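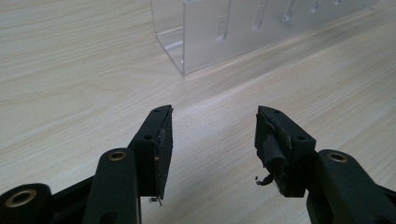
Open Day Visit Report: Hand-Held Grippers at Gidier

Why I picked this visit

For our automation class we each had to go see a working lab or shop and write up what we learned. Most of my class went for the big factory tours, but I signed up for the February open day at Gidier because the flyer said visitors could try the tools themselves (sold!). I'd only ever used the little kit grippers in our classroom, the ones that open and close when you press a key, so I really wanted to get my hands on something people use all day.

Getting there and the intro talk

The bus was late, so I walked in while the talk was already going. What I caught was mostly about how they teach robots to do table chores. A person holds a gripper in their hand, does the job the way they'd normally do it, and a camera on the tool records everything. Later those recordings are used to train a robot arm with the same kind of fingers. The project is called Lemetti, and they want 2,000 recordings before they start training. On the day I came they had 195, so there's a long way to go!

The demo table

The table I spent most of my time at had a wood-grain top, a clear acrylic holder with a row of slots down its front, and the gripper with its two black fingers. I liked looking at the fingers up close. They're all angular blocks and rounded linkage arms with brass-colored rings set into them, and on this one the pads were pretty beat up. The covering on the right one was torn and peeling. I asked if that messes with the grip and was told that yes, it can, and that pads are something they go through a lot. I wrote that down twice in my notes, so I guess it made an impression.

The clear holder got me thinking too. You can see the wood grain right through the plastic, and there's shine and reflection on it and on the table. In class we did a unit on cameras and edges, and our teacher kept warning us about see-through stuff. I asked about it and got a long answer about lighting that I only half followed (something about moving the lamps so the glare doesn't land in the same spot all the time).

My turn

We each got 12 tries at picking up a small block and setting it down on a mark. I thought it would be easy. Nope! Squeezing is fine, but you have to keep your wrist steady and come in slowly, and I kept rushing. My first few were bad, then I started lining up both fingertips before closing and it went much better. My arm was tired by the end, more than I'd like to admit.

What I'd do differently

I should have asked how they decide a recording is bad and has to be thrown out. I also didn't get to the Backlund table next door, where they had a line for the suction cup demo that went out the door.

For our own class project I want to try two things. First, check the finger pads before every session and write down what they look like, because right now we don't look at them at all. Second, try our sorting task with a clear bin in place of the blue one and see how much worse our camera does. I've asked for table space after school, and the clear bin is on order.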